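Reading the Quarterly Numbers With My Coffee

I have been meaning to write this one since September, when I finally finished the last of the troop reports stacked up on my desk. My husband calls it my strangest hobby, and he may well be right, but after twenty-odd years as a supply clerk in uniform I still can't see a headcount without wanting to know who did the counting.

What set me off this time was a piece in the Prornon newsletter (which I do recommend, even when it makes me grumble) saying that a garrison had "lost" 357 soldiers between one report and the next. Well, my goodness. You picture them all walking out of the gate! Then I read down to the notes, and the earlier figure had come from unit rosters filled in by hand, while the new one came from payroll. Of the two, I'd trust the payroll any day.

I remember my own first roster. It said 638 names, and it took me 2 long weeks to match them against the meal cards and the bunk lists. By the end I had 40 people who had been transferred, sent to school or discharged and were still on the paper, some of them for so long that the sergeants had never met them. There wasn't any scandal in it. People move, the forms don't follow, and the clerk who would have fixed it has moved too. 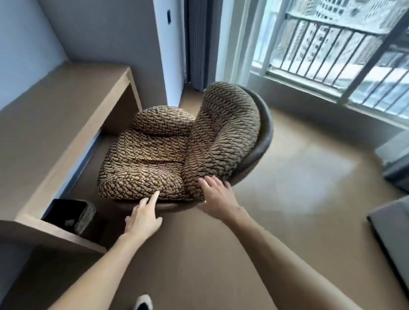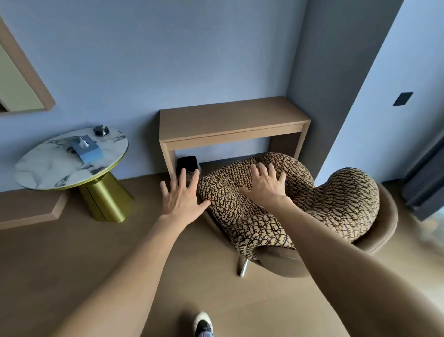 So when a general stands up and says the force is shrinking, or growing for that matter, my first thought goes to some tired young person at a metal desk with a phone that won't stop ringing. The folks over at Plurnico put out a nice plain guide to how different armies count reservists, and I went through it twice with a pencil. Some count a man who trains one weekend a month the same as one who is there every morning. Others leave him out altogether, and then the two countries get compared on a chart as if it all meant the same thing.

I do wish the papers would print the footnotes. They'd only need one line at the bottom, saying where the number came from and whether the method changed. I wrote to Prornon to suggest it, and they sent back a very kind note, so we'll see.

Next time I want to get into spare parts and why trucks that look fine on paper sit in the yard for months. I've got a whole folder on that one.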